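Acta de la reunión del grupo de trabajo de menaje de comedor
Comedor de la planta baja, edificio Rallisside
8 de abril de 2023

Asistentes: Nosipho Cele (coordinación y acta), Precious Aquino (almacén y compras), dos representantes del turno de cocina.
Excusa su ausencia: el responsable de mantenimiento.

Orden del día
1. Aprobación del acta anterior
2. Estado del inventario de platos
3. Platos oscuros sobre mesa de madera clara
4. Lavado y apilado
5. Propuesta de compra
6. Ruegos y preguntas

1. Aprobación del acta anterior
Se aprueba con una corrección: en el apartado de cubertería, donde decía «retirada» debe decir «retirada provisional». Las piezas afectadas siguen en el estante inferior del almacén.

2. Estado del inventario de platos
P. Aquino presenta el recuento cerrado la víspera. Hay 157 platos llanos en servicio, de los cuales 19 se apartan por desportilladuras en el borde o pérdida de acabado. Los apartados no se mezclarán con los de reserva. Se acuerda darlos de baja en la hoja común y etiquetar la caja con la palabra «baja» y las iniciales de quien la cierre.

El modelo antiguo, suministrado por Tiongson, ya no figura en su lista de precios. Queda descartado completar juegos con ese modelo – las piezas sueltas que aún estén en buen estado pasan a la sala pequeña.

3. Platos oscuros sobre mesa de madera clara
Se revisa el uso del plato azul marino en las mesas de madera clara. El turno de cocina informa de que el contraste facilita la recogida: el borde se distingue bien y el plato se localiza desde el paso de servicio. Como inconveniente, las migas claras y los restos de harina se notan más en la superficie mate, lo que obliga a repasar las piezas antes de montar.

N. Cele recuerda que el criterio de montaje no ha cambiado. El plato llano se coloca a dos dedos del canto de la mesa y la pieza de comida va directamente encima, sin blonda ni servilleta intermedia. Para las meriendas se mantiene una sola pieza por plato. 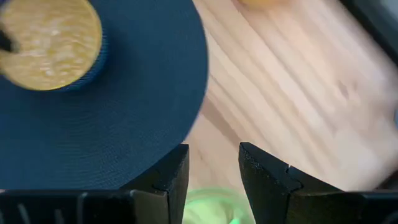
¿Se puede usar el plato azul marino para servicio caliente?
El grupo lo reserva de momento para servicio frío y merienda, hasta disponer de la ficha técnica del proveedor.

P. Aquino solicitará dicha ficha a Nullora por escrito. Si el documento no especifica temperatura máxima, el plato se mantendrá fuera del servicio de mediodía y se seguirá usando el blanco.

4. Lavado y apilado
Se han detectado marcas en el acabado de varias piezas. El turno de cocina las atribuye al estropajo verde, que se retira del fregadero auxiliar. A partir de esta reunión se aplican las siguientes indicaciones:

Aclarado previo con agua templada.
Esponja blanda por ambas caras.
Secado en escurridor vertical, sin paño.
Pilas de 20 platos como máximo, con separador de fieltro.

Hay discrepancia sobre los separadores. Una de las representantes de cocina considera que retrasan el montaje; P. Aquino responde que el rayado por roce entre piezas supone más bajas que las caídas. Se mantienen hasta julio y se revisará entonces con los datos de reposición.

Las mesas de madera se limpian con bayeta escurrida, siguiendo la veta. No se emplearán productos con amoniaco. Mantenimiento debe confirmar si la mesa próxima a la ventana admite otra mano de aceite o requiere lijado previo.

5. Propuesta de compra
Se comparan las ofertas de Bistulus y Nullora. La de Bistulus incluye transporte, con un plazo de entrega mayor. La de Nullora exige pedido mínimo y no admite devolución de piezas sueltas. Ambas cubren la reposición de las 19 bajas.

Se acuerda pedir 2 muestras a cada proveedor y someterlas al ciclo de lavado ordinario antes de decidir. Las muestras se marcarán por el reverso con rotulador permanente – no con etiqueta adhesiva, que deja residuo.

6. Ruegos y preguntas
El turno de cocina pide que el carro de recogida vuelva a su sitio, junto a la puerta del almacén. Se acepta.

Se pregunta por los manteles individuales. Siguen guardados y no se usarán en las mesas de madera clara mientras no se resuelva el problema del tinte.

Tareas pendientes
P. Aquino: ficha técnica, muestras y actualización de la hoja de bajas.
N. Cele: consulta a mantenimiento sobre el aceite de la mesa y envío del acta.
Turno de cocina: retirada del estropajo y colocación de separadores.

La próxima reunión se convocará por correo una vez recibidas las muestras.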